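Ticket: Strawberries slipping out of the soft fingers, and the wrist camera losing the plate
Opened by: Lenka Vlček
Assigned to: Craig MacKinnon
Opened: April 2024
Status: Open, one item left

Lenka Vlček wrote:

Hello Craig, and thank you again for talking me through the controller update last week, it has been running nicely and I have no complaints there at all. I am writing with two things that may be one thing, and I would rather put them both in the same ticket and let you split them if you like to keep things tidy.

We are comparing the two grippers on the kitchen counter setup, the Drisura soft fingers and the Goodall parallel jaw. Same arm, same controller, same task for both: pick a piece of toy fruit from the plate and set it down on the cutting board. The orange is lovely with either one. The strawberries are where my trouble is. With the Drisura fingers I ran 20 picks on the strawberries and had 23 entries in the log, which puzzled me until I saw that a dropped pick gets written a second time when the arm retries. So please don't trust the success rate on the summary page, it is dividing by the wrong number.

The second thing is that the wrist camera sometimes reports "no target" when the fruit is sitting right there on the plate. It happens more in the afternoon, I think, but I haven't been careful enough about writing down the hour to swear to it.

I have set grip force at 2,000 on the controller's scale for both grippers, so that at least should be a fair comparison. Let me know what else you need and I will dig it out for you.

Craig MacKinnon wrote:

Hi Lenka, good to hear from you, and no trouble at all about the double ticket. You're right about the log. Retries are supposed to carry the parent pick number and they aren't doing it on your version. I've passed that to Radomír, who looks after the logging side, and he was very nice about being handed it at the end of the day.

On the grip force, I'm afraid that isn't the fair comparison it looks like. The number is a raw drive value, and the Drisura and the Goodall turn it into quite different squeezes at the fingertip. The same 2,000 on a parallel jaw is a firm handshake, and on the soft fingers it can be enough to make them bow outward in the middle, so the tips end up doing all the holding. On something tapered like a strawberry that will push it straight out the bottom. Could you try stepping the Drisura down a bit at a time and see where it settles?

For the camera, can you send me a still of the counter as you have it laid out now? I'd like to see what is shiny and what is close in color to what.

Lenka Vlček wrote:

Of course, and thank you for explaining about the drive value, I feel a little silly but I'm glad I asked. Still is below. The strawberries were on the plate with the orange and the purple one, and the board is where the arm places to.
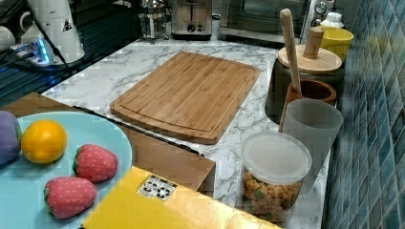 Counter layout, plate at lower left, board in the center

I should say that Miloslav likes to have the counter full of ordinary kitchen things, the toaster and the canister and so on, and I agree with him in principle. If the arm can only work on a bare table we haven't learned very much. But if you tell me that something has to go, I will be the one to break it to him.

Craig MacKinnon wrote:

That helps a great deal, thank you. I wouldn't take the kitchen things away, they're well back from the plate or over on the tile side, and I like Miloslav's thinking. Two things I'd look at first.

The orange has quite a gloss on it. If your afternoon light comes in low, you may get a bright spot on it that the detector reads as a gap in the object, and then it throws the whole plate out as "no target." Try fixing the exposure by hand and leaving it there all day. It's under Camera, then Sensor, and you have to untick Auto twice, once for exposure and once for gain. I forget the second one every single time.

The other is the crate right behind the plate. If your approach path comes in over it, the wrist will be tilted when it takes its picture. Could you move the plate a hand's width toward the board and run the same picks? Only the plate, please leave the crate alone for now, or we won't know which of them did it.

Lenka Vlček wrote:

I have done as I was told! Results so far:

Exposure and gain both fixed by hand. I ran morning and afternoon and had no "no target" messages in either. I'd like to give it a few cloudy days before I call it cured.

Plate moved toward the board, crate left alone. No difference that I could see with the Goodall. With the Drisura the approach looks straighter to me, but I was standing there wanting it to be straighter, so make of that what you will.

Grip force stepped down on the Drisura. Much happier. The strawberries stay put if the fingers close below the leafy cap. If they close on the cap itself, the fruit still turns in the grip and hangs sideways, and then the drop onto the board is anyone's guess. The Goodall doesn't mind the cap but it does pinch, and I don't think I would want to hand it a real strawberry.

Ľubomír asked whether we could borrow the Pledetti fingers from the other bench and run them as a third option. Do they fit the same mount?

Craig MacKinnon wrote:

They do fit, but you'll need the Aston adapter ring, and the tool offset changes with it, so redo the offset before the first pick or the fingers will go into the plate. Please go slowly on that first one with your hand near the stop button.

For the cap, you can set a grasp height limit per object. Open the strawberry entry, look for Upper grasp limit, and bring it down until the preview band sits under the leaves. I'm closing the camera item for now, reopen it any time. The log item stays with Radomír Kubíček.

Radomír Kubíček wrote:

Hello both. The retry numbering is fixed in the next build. Old logs won't be corrected on their own, but if Lenka sends me hers I will gladly run them through by hand so the comparison table comes out right. Leaving this open until I have them.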